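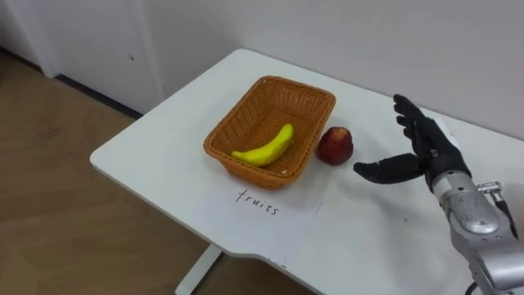 Fruits basket with its handwritten label, banana in, apple still out.

From: Grivstead stockroom list
Date: 20/07/2024
Subject: Re: Labels for the sorting baskets

> The printed labels for the Gristhorpe baskets keep curling at the
> corners and two have gone missing. Do we reorder from Lekota, or
> go to something simpler? Also, does the label go inside the basket
> or in front of it? The sheet says both.

Go simpler. A plain white sheet with one handwritten word is enough, as on the fruits basket. Lay the sheet flat on the table and set the front corner of the basket on it, so the basket holds the paper down. Keep the word clear of the rim.

The label goes in front. Anything placed inside gets covered as soon as the basket fills. I will strike the other line from the sheet.

Notes on the baskets themselves:

The rectangular woven type with the braided rim stays in use for fruit. The sides flare slightly, so measure across the rim and not the base when planning a shelf. Onar lists a shelf depth of 18 inches, and that leaves enough room for one row.

Use lower case for all labels, plural form - "fruits", not "Fruit". The inventory has 427 entries and nearly all of them already follow this. The 19 that do not will be corrected in September.

On white tables the edge of the paper is hard to make out. If that bothers anyone, colored stock is in the second drawer. Use a dark marker either way.

Please send changes to the sheet as plain text, not as attachments.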